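Fri 20 December

I've been putting off writing up our test rules for the simulated arm. They lived in a text file called notes2 and in my head, and a rule in my head is a rule I change when I'm tired. So I spent this week making a proper page of them. What follows is most of it, with some of the arguing left in.

The project is called Dudera. It's pick-and-place in simulation: an arm, a red top with food on it, and a gripper that has to take hold of one item and leave the others alone. I do it in the evenings, on a desktop PC that also heats the room.

**Say what counts before you run.** In September I ran a batch of 1,000 trials and then decided afterward what a success was. I first counted any lift. Then I looked at some of the clips and saw that a few of the lifts were the item being flung. By then I already knew which definition made my numbers look better, and that is a bad position to choose from. Now the definition goes in a file with the batch name on it, and the file is saved before the first trial starts. The current one says the item must leave the surface, stay between the fingers for 3 seconds, and not hit anything else on the way up.

**Neighbors count.** If the arm gets the target but knocks another item, that's logged as a failure with its own code. I used to log it as a success with a note. Notes don't show up in a percentage.

**No clearing the surface to help.** If the layout came out crowded, it runs crowded. The only layouts I throw out are the ones where two items have been spawned inside each other, and those get thrown out by a script, before the arm moves. I don't get to look at them and decide.

**Fragile items have their own force limit.** A simulated egg doesn't break unless you tell it to. Mine was getting squeezed hard enough to ruin a real one and the log said everything was fine. So there's a table of limits now, one line per item, and going over the limit ends the trial. The egg has the lowest number and the pizza was the hardest to agree with myself about.

**Keep more than one view.** One view hides too much behind the arm. Each trial saves stills from different cameras with the batch name and the trial number, and I don't delete the ugly ones. 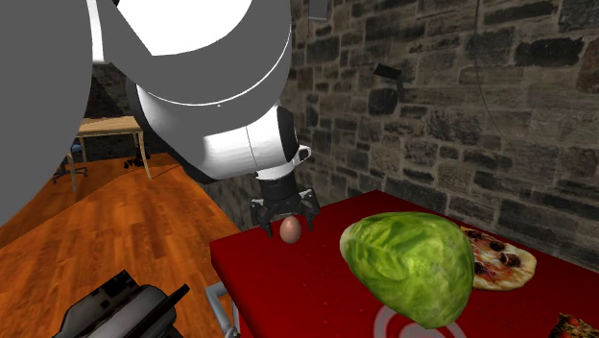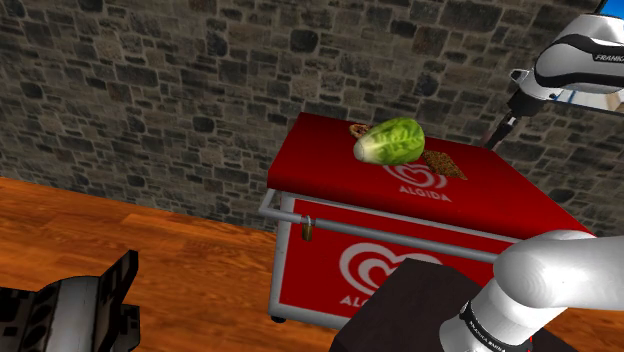
The lettuce is in both. It's a good test item, big and an awkward shape, and I've kept it in every layout set so far.

A reader commented on the September post that rules like these are fine but they only cover the simulator, and that no force limit typed into a table would ever hold up on a real arm. The same comment said I should stop using the word "safe" anywhere on the page until I had tested on hardware. I went back and forth on this for a day. The first half I don't fully agree with, as a limit I've written down can at least be checked against a real one later. The second half was right. I searched the page for "safe" and took it out everywhere. It now says "within limit," and that's all the log can show.

That led to one more rule, which I should have had from the start.

**Every result says it's simulated.** It goes in the title of the chart, not in the caption, where it gets lost when someone copies the chart. I have 298 old charts without it. I'm fixing them by script, and the ones the script can't read will go in a folder marked "do not share."

Still not settled:

- Retries. At the moment the arm gets 2 attempts and I report the first one separately. I may drop the second.
- Random seeds. I save them, but I haven't checked that an old seed still gives the same layout after an update.
- Who signs off on a rule change when there's only me. For now I wait a night before I edit the page.

The page has a version number at the top, and each batch records which version it ran under. Old batches don't get rescored. If I want them under the new rules I have to run them again, and the September one is first in line for that, probably over the holidays if the PC isn't needed for anything else.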